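Dye notebook, 29/03/2020

Back at the indigo vat after a week of doing nothing but paperwork, and what a relief! The vat had gone flat and smelt of pond, so I fed it a spoon of fructose and a pinch of lime and left the lid on till after lunch. By then there was a decent coppery skin on top and the liquor underneath was a nice yellowy green.

Dipped 6 skeins of the Dramow wool, four minutes each, then a long airing on the line.

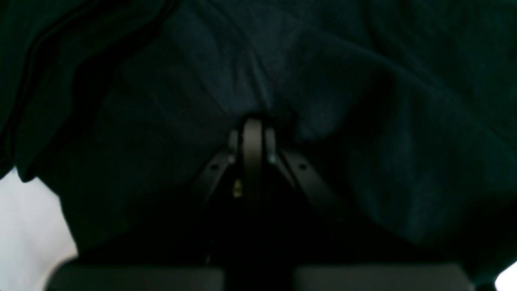 Araba reckons I squeeze too hard coming out of the vat and she's probably right — two of the skeins have pale bands where my fingers were. Going to try the net bag she lent me (must give it back, it's been here since November).

Rinse water: three changes, a glug of vinegar in the last. Still a bit of blue coming off in the third, so the Sovum test cloth gets an extra one.

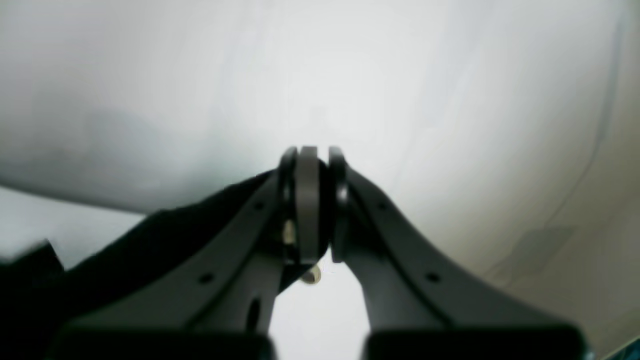 Madder, second go

Same recipe as Masaru's, only I kept the pot at 60 this time and didn't wander off. Much better red, hardly any brown in it. I used our tap water, which is hard as nails, and I do think the chalk helps. Weighed out 18 grams of root for the next pot and left it soaking in a jam jar.
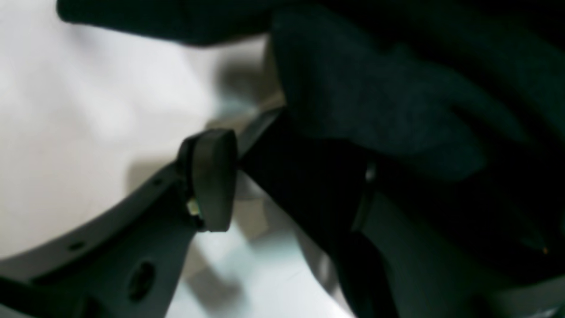 Dörte wants a swatch of each for her card, so cut those before anything gets wound. Alum is nearly gone, İlker is ordering on Acheampong's account, ask him to add soda ash as well.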